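Fui a la jornada de puertas abiertas de Vetar porque regalaban café y porque llevo desde enero diciendo en casa que "hay que ver de cerca lo de los robots". El café era de máquina. Los robots también, supongo.

La nave está en un polígono al que se llega después de 3 rotondas idénticas, y en la entrada te pegan una etiqueta con un número. A mí me tocó el 80, que durante dos horas fue mi nombre. "Ochenta, por aquí, por favor." He tenido apodos peores.

Primero hubo charla. Un señor muy amable explicó el proyecto Kurau, que consiste en enseñar a dos brazos a hacer cosas de cocina de las que uno no presume jamás: poner platos, mover bandejas, dejar algo en su sitio. Dijo la palabra "destreza" tantas veces que empezó a sonarme a marca de yogur. También soltó que habían grabado 1069 repeticiones de la misma tarea. Yo he recogido la mesa más veces que eso y a mí no me ha grabado ningún departamento.

Luego pasamos a las mesas. Había varias, con un cordón delante como en los museos, y en la que más gente se juntó estaban con los platos. Dos brazos blancos y negros, un plato amarillo clarito sobre una bandeja redonda negra, otro plato verde menta a un lado y una concentración general digna de un quirófano. El público contenía la respiración. Yo también, y eso que tengo dos hijos adolescentes y sé perfectamente lo que es esperar a que alguien se ocupe de un plato.

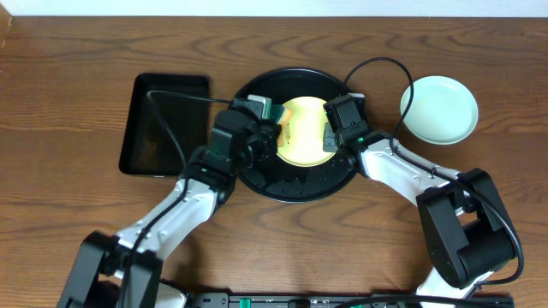
Pues en Toom los tienen doblando toallas y van bastante más deprisa, comentó Walex, que es como firmaba su etiqueta en lugar del número, y añadió que lo de los platos le parecía más difícil porque una toalla mal doblada sigue siendo una toalla. Se lo discutí un poco, por deporte. Me contestó que probara a coger un plato con dos pinzas de la ropa y luego hablábamos.

Lo probé anoche. No voy a dar detalles, pero era un plato viejo.

Al final dejaban hacer preguntas. Alguien quiso saber el precio y le respondieron con una sonrisa y un folleto de 300 gramos de papel satinado en el que no sale el precio. Yo pregunté si friegan. Todavía no.

Volveré si repiten, aunque sea por recuperar el paraguas, que se quedó en el perchero de la entrada.

Entradas recientes
El horno que me habla y yo que no le contesto
Una tarde en el museo del tornillo
Cosas que he pegado con la misma cola
Crónica de una mudanza con un solo ascensor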